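Papers > Soltport Workshop Notes > Section 4
Abstract Methods Results Data Supplement
16 min read

4. Collecting demonstrations by hand

4.1 Two ways of showing the task

We compared two ways of showing the Boros arm a task. In the first, remote control, the operator sits at the console and drives the arm with a pair of handles, watching it through the cell window. In the second, hand-held, there is no arm in the loop at all. The operator wears the head camera, picks up the two grippers and does the task. Position of each gripper comes from the printed markers on its mount, finger opening from the encoder.

Same tasks for both. Same operators for both, order swapped halfway. Bag folding, lid placing, cable seating, and the handover task (pick with left, pass to right, set down). Handover turned out to be the hard one and most of this section is about it.

Target was 1000 accepted demonstrations in total, split evenly between the two methods. We reached it, but the hand-held half came in much sooner and the remote half took most of August to finish. Operators got tired at the console. Two asked for shorter blocks and we gave everyone shorter blocks after that, so block length is not constant across the remote set. This is a flaw. We report results with and without the early long blocks in the supplement and the ordering of methods does not change.

4.2 Operators and training

There were 9 operators. None had used the hand-held grippers before, three had used some kind of remote console, mostly for games or drones. Training was short on purpose. Each person got a printed sheet, one practice run per task, and then went straight into recorded work. Practice runs were kept on disk but are not in the training set.

The sheet for the hand-held method had these lines on it, copied as is:

Start with both grippers open and in view.
Hold still until the tone.
Do the task at a normal speed. Do not act like a robot.
Keep the marker faces toward your head camera as much as you can.
End with both grippers back in view, hold still, wait for the tone.

The fourth line caused the most trouble. People turn their wrists. A folded bag needs a turned wrist. When a marker goes out of sight the tracker coasts on the last velocity for a short gap and then gives up. We wanted operators to think about this a little, but when they thought about it a lot the motion went stiff, and stiff demonstrations trained worse policies than slightly gappy ones. Late in the study we dropped the fourth line for two operators to see what happened. More gaps, smoother motion, policy roughly even. Too few runs to say more.

4.3 Start pose and the check step

Every hand-held recording begins with a start pose. Both grippers out in front of the body, mounts toward the head camera, arms not locked. The software (Fatamon, our in-house recorder) looks for at least one readable marker per gripper and will not play the tone without it. Some mounts show markers on two adjacent faces at this point, which is better, as the second face settles the flip problem you get with a single flat square seen nearly head on.

Larysa Holovko wrote the check step and also wrote down every way it failed. Her list is in the supplement. The common ones: glare on the print, a thumb over the corner of a marker, one gripper held too low so the mount drops out of view when the operator looks ahead. The last one we fixed by telling people to look down at their hands at the start and only then look up at the work. Looking down gives a clean view of both mounts but it also puts the operator's own torso and clothes in the middle of the picture. For the policy this is noise. We cut the start pose out before training, keeping it only for calibration.

Clothing mattered more than expected. Loose sleeves cover the mount. Open jackets swing into view during reaching. We did not set a dress rule. We masked instead, with a body mask drawn from the first second of each recording and grown by a margin, and this was good enough for everything except the handover, where the hands come close to the chest and the mask eats the gripper. Handover was trained without masks.

4.4 Workspace

The hand-held sets were recorded in ordinary rooms, with furniture and cables left where they were. The idea was to get variety for free. The remote sets were all recorded at the cell in Gerkau, one table, fixed lights. So the two sets differ in background as well as in method, and a reader could fairly say we are comparing rooms. To test this we recorded 48 extra hand-held demonstrations at the Gerkau cell, same table, same lights, and trained on those alone. Success was lower than with the room-varied set of the same size, but still above the remote set of the same size for lid placing and bag folding. For cable seating it was below. Remote operators are slower and more careful with the cable and it shows.

Floors gave us a small problem. Plank floors have strong straight lines, and the first version of the marker finder picked up dark board edges as candidate squares. They were thrown out at the decoding stage, so no wrong poses, but it cost time per frame and on the older laptops the recorder started dropping frames. Fixed by setting a minimum marker size.

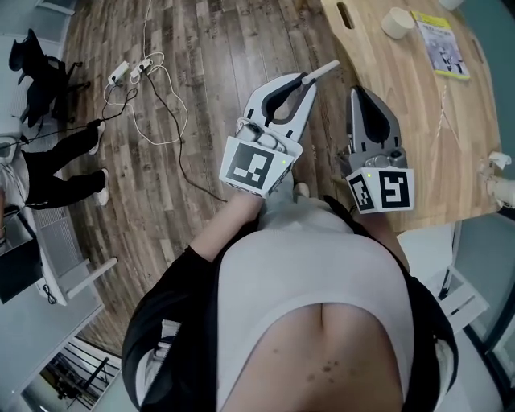
Figure 4. Hand-held grippers in front of the operator, from the head camera. Printed markers on the white mounts; plank floor and table edge behind.

The green indicator lights on the mounts (Fig. 4) are not used for tracking. We tried using them as an extra point when the marker was blurred. Too small, and lost against white walls.

4.5 Rejected recordings

A recording was rejected if either gripper was untracked for a long gap, if the end pose was missing, or if the operator said it went wrong. The last rule we applied without argument. Operators pressed a foot switch to flag a bad run. In the remote condition the flag was used rarely, probaly because a restart there means homing the arm and waiting. In the hand-held condition a restart costs nothing and people flagged freely, even for runs that looked fine to us on review. We did not put these back in. It may be that part of the gain from the hand-held method is simply this: cheap restarts, so cleaner data.

Review was done by two people, blind to operator name but obviously not to method. Disagreements went to a third. Of the handover recordings, 24 went to the third reviewer, nearly all over the same question, whether a brief touch of both grippers on the object counts as a regrasp. We decided no. One touch is a handover, two is a regrasp, rejected.

4.6 What did not carry over

Force. A person holding a gripper feels the object through the handle and eases off, and none of this is recorded beyond finger opening. On the arm, the same finger opening can mean a light hold or a crush. For lids no issue. For the cable connector it was the main failure, the policy arrives at the right place and then pushes wrong. The remote console has no force feedback either, but there the operator is at least working with the real arm and its real stiffness, and the demonstrations already include its give.

Reach too. People lean. The arm base does not. We dropped demonstrations where the gripper path left the arm's reachable volume, checked after the fact by replaying the path in simulation, and should of done this check live in the recorder. It has since been added. Operators now hear a low beep when they reach too far, and they step closer.

Settings for the replay check and the full table of per-task rejections are given in Supplement C.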